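The Sale That Never Ends

Every morning at 6 my inbox tells me something is ending. Boots, mostly. Sometimes a jacket. Last February I decided to find out what happens when you let these things end, so I signed up for four stores and bought nothing.

Treretti was the loudest. Its final markdown on winter footwear came with a countdown clock in red, and when the clock ran out the page reloaded with a new clock and the same boots. The price was the same, too. The only change I could find was the word "final," which had become "extended."
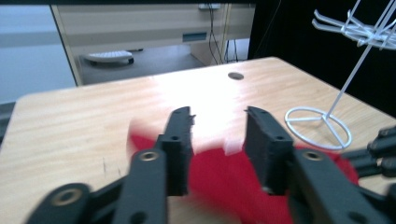
By Lena Kumarasinghe
Shopping & Style

Virkton plays it quieter. The store sells a running shoe with a crossed-out price of $200 and a sale price that makes you feel clever. I checked that shoe daily for 29 days and did not once see it offered at $200. Maybe it sold for that much back in the fall. The site doesn't say, and customer service sent me a coupon when I asked.

That coupon had exclusions. It was good on full-price items only, and I couldn't find any.

I'm willing to believe some of these deals are real. Stores do overbuy, and somebody has to clear out the size 13s. Firwood, the smallest of my four, put up a plain list of leftover sweaters, took a few dollars off each, and pulled the list when they were gone. It was the dullest email I got all month. I nearly bought a sweater.

The fourth store wanted me to join its rewards club first. Members were promised "up to" 40 percent off, and I would love to meet the item that gets the full 40. I was handed 3320 points for signing up, which sounded like a lot until I found the chart. It came to free shipping on one order, if I ordered by midnight.

I let midnight pass. At 6 the next morning there was an email saying they'd held my points a little longer, just for me. I still have them. The boots at Treretti are still on sale, and the clock says I have four hours.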